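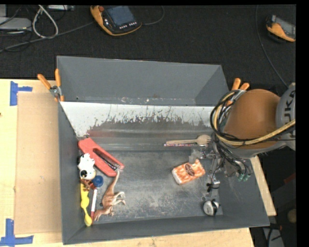 Booking a car and driver for a family trip, pay by the day or by the mile?

Posted by stondgate_mum on September 12, 2020

We are planning a family trip in India and want to hire a car with a driver instead of taking trains. There will be six of us, including my parents, who can't do long walks with luggage. I have quotes from two companies and I can't compare them because they charge in different ways.

Sivakumar Travels quotes a price per kilometer with a daily minimum. The driver's allowance, tolls and parking are extra. Pleloseo Tours quotes one flat price for the whole trip and says "all included", but the email doesn't list what that covers. The flat price is higher on paper.

Our route is 1877 kilometers if we follow the plan, but we will probably add a few side trips. Two of the days are rest days where we may only go out for dinner. Which kind of quote usually works out cheaper? And do we need to book a hotel room for the driver? Neither company mentioned it.

pleasantridge_tom

Per kilometer is normal there and it's what I would pick, but do the math on the rest days first. The daily minimum applies even if the car sits in the hotel parking lot. If the minimum is 250 km a day and you drive 30, you pay for 250. Some companies add up the minimum over the whole trip and only charge you for going over the total. Others count each day separately, and that costs more on a trip with rest days like yours. Ask which one it is and get it in writing.

Also ask where the kilometers start. On ours it was garage to garage, so we paid for the car to come to the airport and for it to go home empty from the last city. That was 99 kilometers we hadn't planned on at the start and a lot more at the end, because we finished in a different place. If you can make the trip a loop, do that.

Driver's room: no, you don't normally book one. The allowance covers his food and bed, and many hotels on the tourist routes have somewhere for drivers to stay. Small guesthouses often don't, so call them ahead.

For six people plus bags, don't accept a regular SUV. The third row will be up and there's no trunk left. Ask for a van or for a roof carrier with a cover.

two_suitcases

We did flat price and it was fine. No surprises. Tip at the end.

rentalhand

I worked the booking desk at a car service for a few years (not in India, but the quotes are built the same way). A flat price is a per kilometer price with a cushion on top. You are paying the company to take the risk on tolls and detours. That can be worth it if you don't want to keep receipts.

Before you choose, send both companies the same day-by-day plan, with the side trips in it, and ask for a total. For the flat one, ask them to confirm these by email:

State permits and road taxes
Tolls and parking
Driver's allowance, including any night charge
Fuel
What happens if you go off the plan, and the rate for extra kilometers
Whether the air conditioning stays on in the hills

The last one sounds silly but it causes a lot of arguments.

Then look at the deposit. I'd be wary of paying more than 50 percent up front to a company you haven't used before. Many will take less. Check the cancellation terms too — with the way travel is right now, you want to be able to move the dates without losing the money. A credit note with no expiration date is okay if they won't refund.

One small thing for your parents. Ask for a vehicle with a step, or bring a folding one. The vans are high off the ground and you'll be getting in and out many times a day.

stondgate_mum

Thank you. I wrote to Sivakumar and they count the minimum over the whole trip, so the rest days aren't a problem. Still waiting on the list from Pleloseo. Their deposit is refundable up to 3 weeks before pickup.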